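Lunes 2 de noviembre de 2020 y por fin me siento a contaros lo del baño, que lleváis semanas preguntando y yo dando largas. Abro hilo, poneos cómodos.

Antecedentes para los nuevos: piso de segunda mano, baño original, azulejo color salmón y una bañera en la que yo, que tampoco soy altísima, tengo que elegir entre mojarme las rodillas o los hombros. Las dos cosas a la vez, imposible.

La idea inicial era quitarla y poner plato de ducha, como todo el mundo. Mi madre, mi cuñada y el del bar de abajo votaron plato de ducha. Yo voté bañera. Ganó bañera, que para eso la pago yo.

Presupuesto número 1, los de Laizer: 3.492 euros por quitar lo viejo, fontanería, suelo y alicatado. Sin sanitarios. SIN SANITARIOS. Lo leí tres veces por si estaba en la letra pequeña y qué va.

Presupuesto número 2, Hedeno: 2.361 euros por lo mismo, pero el suelo lo dejaban como está y le ponían uno encima. Me explicaron que así no hay que picar y se acaba antes. Luego pregunté qué pasaba con la puerta y hubo un silencio larguísimo al teléfono.

(La puerta ya roza ahora, sin nada encima. Cada vez que la abro suena como una silla arrastrada en el piso de arriba.)

Por aquí @ Keith Ellery me decía que pidiera un tercero, y le hice caso, pero el tercero no ha contestado todavía. Lo pedí hace tres semanas. Si me lees, tercero, sigo aquí.

Total, que mientras me decido con la obra me he puesto a mirar exposiciones de baños, y esto es un mundo, os lo juro. Entras pensando en un váter y sales sabiendo lo que es una salida dual.

Primera lección: llevad medidas. Pero medidas de verdad, con el hueco de la puerta, la distancia del desagüe a la pared y dónde está el bidet si lo tenéis. Yo fui la primera vez con un "pues es un baño normal" y Roya Zamani, la chica que atiende, me mandó a casa con un papel en blanco para dibujarlo. Muy maja, pero a casa.

Segunda lección: sentaos. En serio. Da vergüenza, ya lo sé, pero los hay bajísimos y los hay que te dejan los pies colgando, y eso en el catálogo no lo ves. Mi padre tiene la cadera como la tiene y cuando viene a comer necesita uno tirando a alto.

Tercera: la tapa. Yo pensaba que venía con el váter. A veces viene y a veces es aparte, y algunas tapas cuestan lo que yo tenía pensado para el váter entero. Las de caída amortiguada me han conquistado, eso sí. Estuve bajando una un buen rato yo sola, feliz.

Y ahora lo que me trae de cabeza: LA BAÑERA. Yo iba a por una empotrada de toda la vida y me he enamorado de las exentas. Rectangular, blanca, brillante, plantada en medio como si fuera un mueble.

Pegas que me han puesto en casa:
- dónde apoyas el champú
- cómo limpias por detrás
- "eso es de hotel"
A la tercera respondo que ojalá.

La del champú es seria, ojo. En la mía tengo el borde con una fila de botes que parece una farmacia. Gladys Simiyu me ha pasado una foto de una banqueta que usa ella al lado de la suya y me parece solución suficiente. Lo de limpiar por detrás aún lo estoy negociando conmigo misma.

Luego están las que llevan mandos en el borde. Le pregunté a Roya si hacía falta un enchufe especial para las de hidromasaje y me dijo que lo hablase con el electricista antes de encapricharme. Tarde, Roya.

Mi electricista es Hamisi Shemweta y su respuesta fue un audio en el que primero se ríe y después dice que tiene que venir a ver el cuadro. Viene la semana que viene. Rezad por mi cuadro.

El suelo es otro melón. Yo lo quería mate y clarito. Pues ahora me gusta el gris imitando mármol, en baldosa grande, con la veta blanca. Pulido queda precioso en una exposición llena de luces, pero en mi baño, con un niño que sale del agua corriendo... no sé yo. Los que lo tengáis, ¿resbala mucho? ¿Se ven las gotas?

Ailbhe Lenihan me ha contestado por privado que se ven TODAS, que ella pasa la mopa cada noche. Cada noche yo no paso ni lista, así que igual busco el mismo dibujo en mate.

Resumen del estado de la cuestión: obra sin contratar, medidas ya tomadas (90 de ancho el hueco, medido por mí y vuelto a medir por mi padre, que no se fía), váter casi decidido, bañera decidida por el corazón y pendiente de Hamisi. 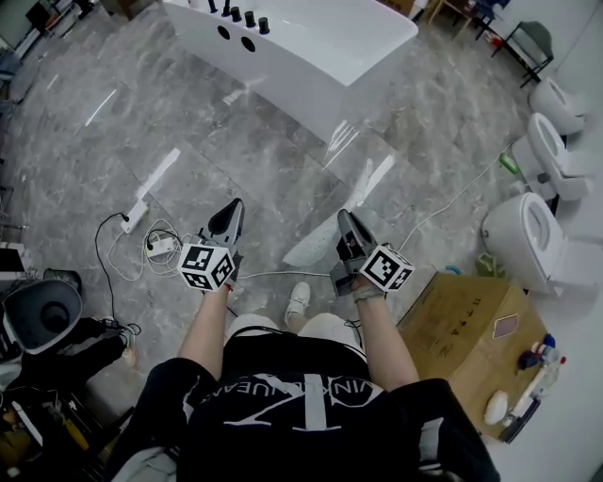
Ah, y se me olvidaba, lo del color. Todo blanco. Me ofrecieron un lavabo negro y dije que no sin pensarlo, que ya bastante cal tenemos en esta casa. Cuando Hamisi me diga algo del cuadro sigo el hilo por aquí, y si alguien quiere azulejo salmón, que me escriba, que tengo un baño entero.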